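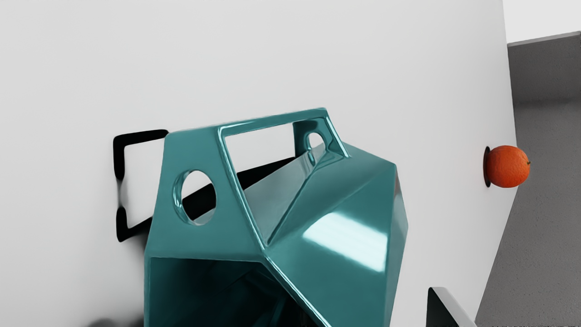

Studbridge ha puesto en servicio en su planta de Deltness una versión revisada de la célula Gindska, dedicada a la manipulación de piezas sueltas sobre mesa, después de rehacer por completo la puesta a punto de la pinza y de la cámara. El trabajo se preparó primero en simulación, con los modelos de objetos que más fallos de agarre acumulaban en la versión anterior. Uno de ellos es el recipiente verde azulado de caras planas, muy brillante, con asa rectangular y abertura amplia, que en el entorno virtual comparte la mesa blanca con una naranja situada junto al borde. El reflejo alargado de la cara derecha y la sombra negra del asa sobre el tablero son los dos elementos que obligaron a revisar los umbrales de segmentación: con los valores antiguos, el contorno de la sombra se interpretaba como parte del objeto y el punto de agarre se calculaba fuera del material.

La corrección se aplicó en dos etapas. En la primera se volvió a calibrar la relación entre la cámara y la base del robot mediante 123 posturas del brazo, repartidas por todo el volumen de trabajo y no solo por la zona central de la mesa. En la segunda se ajustó el plano de apoyo, cuya altura estaba registrada con un error de 8 milímetros por un cambio de tablero que no se había trasladado a la configuración. El parámetro figura ahora en el archivo de la célula y se comprueba en cada arranque.

La parte mecánica corrió a cargo de Tsoukalas, empresa encargada del mantenimiento de la instalación. Se sustituyeron las guías de los dedos de la pinza, se corrigió el paralelismo entre ambos y se fijó la fuerza máxima de cierre en un valor inferior al de fábrica para evitar deformaciones en recipientes de pared fina. Los dedos se desmontarán para limpieza e inspección cada 100 horas de funcionamiento. La holgura se medirá con galgas en posición cerrada y a media apertura, y el resultado se anotará en la hoja de la máquina.

Antes de pasar al equipo físico se ejecutaron 237 ciclos simulados con iluminación variable. La secuencia incluye la aproximación al asa, el cierre, la elevación y el depósito en la bandeja de salida. Los ciclos en los que el dedo rozaba el tablero se repitieron con una trayectoria de entrada más vertical, que es la que ha quedado cargada en el controlador. La trayectoria antigua se conserva como copia de seguridad, bloqueada para el operador.

Durante el primer mes la célula funcionará a velocidad reducida y en un solo turno. Studbridge prevé revisar en marzo los registros de parada y decidir entonces si extiende la misma configuración a la segunda mesa de Deltness, que mantiene por ahora la pinza original y la calibración anterior. El repuesto de guías para esa unidad ya está en almacén.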